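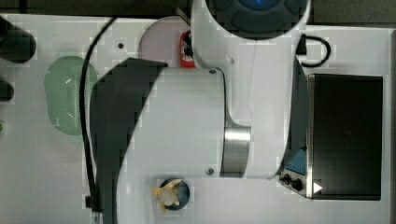

Silvia Šimek has been draining things for a living for most of her adult life, and she has views on it. She ran the kitchen at Papadakis for years (the lunch place by the bus station, if you remember it, with the steamed-up windows) and now she teaches small evening classes in plain home cooking at Nedden. I went to see her because my own rice is terrible, and because a friend had come back from one of her classes talking about colanders as if she'd met one for the first time. Silvia is firmly on the side of the cheap kind. Pale green plastic, a rounded oval, tiny holes in a grid all over it: that is her idea of a good colander, and she'd take it over anything with handles and a stand.

"People buy the big steel one because it looks like a proper kitchen," she told me. "Then they put spaghetti in it and half of the spaghetti goes down the sink. The holes are too big! Small holes, lots of them, and you can do rice, lentils, berries, whatever you like."

I asked whether small holes didn't drain more slowly. She gave me a look.

"Yes, a bit. Where are you going?"

She grew up in a flat where the colander lived on a nail by the window and did everything. Her mother washed cherries in it, dried spoons in it, and once carried a tortoise down two flights of stairs in it when the boiler man came. When Silvia moved out she was given a saucepan, a bread knife and a colander, and the colander outlasted the other two by a good ten years. It was yellow, that one. She still sounds a little sad about it.

"It cracked along the bottom in November, the year we had all the trouble with the heating at Papadakis. I used it for pegs after that."

We'd been talking for half an hour by then and I hadn't got anywhere near my rice, so I asked her straight out what I was doing wrong. She wanted to know everything: which pan, how much water, whether I rinsed first, what I did with the lid. I said I rinsed it under the tap for a few seconds. She asked how long a few was. I said, well, a few.

"Rinse it until you're bored," she said. "Then go on a bit longer. Put the colander in a bowl, fill the bowl, move the rice about with your fingers, lift, tip the water on your plants, and do it again. If you just run the tap through the top you're washing the same spoonful of rice over and over."

The bowl is the bit I'd missed. I've tried it since and it does make a difference, though I'm still getting a crust at the bottom that she says is my hob.

She's less patient about pasta. I made the mistake of mentioning that I rinse mine, and there was quite a long silence. Her rule is that you rinse pasta for a cold salad and at no other time, and you always keep a mugful of the cooking water back before you pour. She puts the mug in the colander, in the sink, before the pasta goes in the pan. That way you can't drain it without picking the mug up first. I thought this was brilliant and I've told everyone.

For a class of beginners she allows 400 grams of dry pasta between four people, which always looks mean in the packet and never is. She likes them to pour slowly and away from themselves, with their sleeves up. "Everybody's glasses steam up and everybody panics," she said. "So take your glasses off. Or wait! The pasta can have five more seconds."

I wanted to know about salting aubergines, as that was the other thing my friend had gone on about. Silvia is lukewarm. She does it when she's frying and doesn't bother when she's roasting, and she thinks most people leave them sitting far too long. What she does love is yoghurt. Line the colander with a clean cloth, set it over a bowl, tip in a big pot of plain yoghurt and leave it in the fridge overnight. In the morning you've got something you can spread on toast. She eats it with honey and black pepper – I'd have said no to that a month ago, and I've now had it three times this week.

With tiny holes you can get away without the cloth for some things, she says, but not for yoghurt. She tried it once at Papadakis on a busy Saturday and ended up with a bowl of yoghurt underneath a colander.

There's a cleaning question, of course. I said I'd given up on a fine colander once because starch had set in all the holes and I'd gone at it with a toothpick. Silvia laughed for a good while.

"You left it in the sink, yes? You ate your dinner and left it." (I had.) "Rinse it from the outside, straight away, while it's in your hand. The water pushes everything back out the way it came. If you forget, soak it, and then an old nailbrush. Put the toothpick down."

She doesn't put hers in the dishwasher, although she couldn't tell me whether it would do any harm. It's a habit. She also keeps potatoes in one, uncovered, on a low shelf, and carries washing-up liquid and cloths to class in another. By the time I left I'd lost track of how many she owned, and I suspect she has too.

Her classes at Nedden start up again this month, and the first one is soups. She does a lentil one with lemon that takes 252 grams of red lentils, a figure I queried and which she wouldn't budge on. It came from a tin she used to measure with, she filled it to the brim and weighed it one day, and that's what it weighed. "You can use 250," she said, in a tone that made it clear I shouldn't.

I asked her last of all what she'd say to somebody setting up their first kitchen with hardly any money. A pan with a lid that fits, she said, a sharp small knife, a wooden spoon, and a colander that sits flat. Then she got up to see to the kettle and started telling me about beetroot, and I stopped taking notes.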